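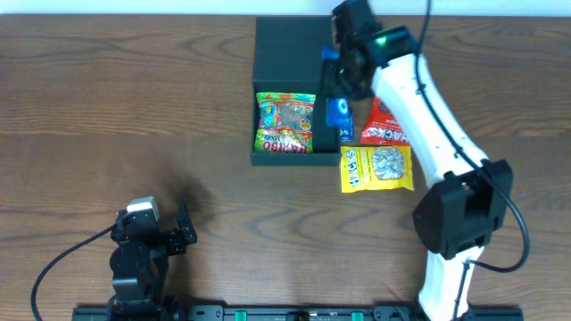
One packer at Handine told us in the second month that her wrists had stopped aching by lunch, and that she now went home with a different complaint: her head was tired. Remarks like hers run all through our notes, and we found them more exciting than the throughput numbers.

Figure 1. Snack packing with two arms at a tabletop cell. A bag of gummy candy is in the black box, and other snacks lie on the table to its right.

4.2 From packing to minding

Handine packs mixed snack boxes for office customers, 700 on a normal shift. Before the Skorumico cells came in, all 9 packers filled boxes by hand. Now two of them mind the cells, and the others check orders, restock and handle the odd sizes. Soft bags remain the hard part – they slump, slide and overlap – and the minders have become wonderfully good at guessing which one will cause trouble. Several had started teaching this to newer staff before anyone asked them to. We saw the same thing at Clenberg, on a smaller floor, where minders kept a shared notebook of awkward bags beside the cell and read it out at shift change.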